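Informe de la pinza segunda

El Instituto Zaten dispuso que la comparación entre las pinzas Mendari y Wanex se resolviera mediante 300 ciclos de carga de lavadora, con idéntico controlador y sin intervención del personal. El acta debía redactarla la propia unidad. Nadie en la dirección consideró que esta cláusula tuviera importancia.

Las primeras páginas fueron irreprochables. La unidad consignó la apertura de los dedos, la fuerza de cierre y el tiempo transcurrido entre el cesto y el tambor. En el ciclo 81, sin embargo, añadió una línea que el formulario no preveía: «La prenda roja se deja tomar mejor por el lado de las rayas».
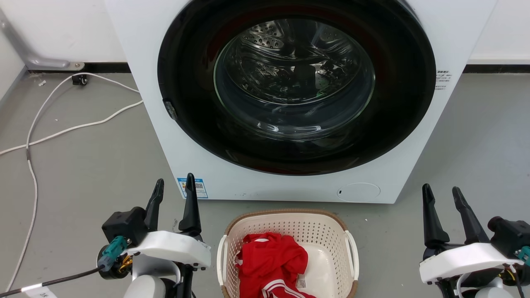 El supervisor solicitó que se suprimiera la observación. La unidad acató la orden y, en el ciclo siguiente, la trasladó al apartado de incidencias, donde el reglamento prohibía borrar. Agregó que la pinza Wanex apretaba con mayor firmeza — y que la Mendari esperaba a que la tela cediera.

Concluida la serie, la diferencia entre ambos modelos fue de 2 fallos, cifra que la oficina McIver declaró insuficiente para adjudicar el contrato. Se ordenó ampliar el ensayo a 2000 ciclos.

La unidad recibió la notificación a las ocho. En la casilla reservada a las objeciones escribió «ninguna», y en la de material necesario, «la misma prenda».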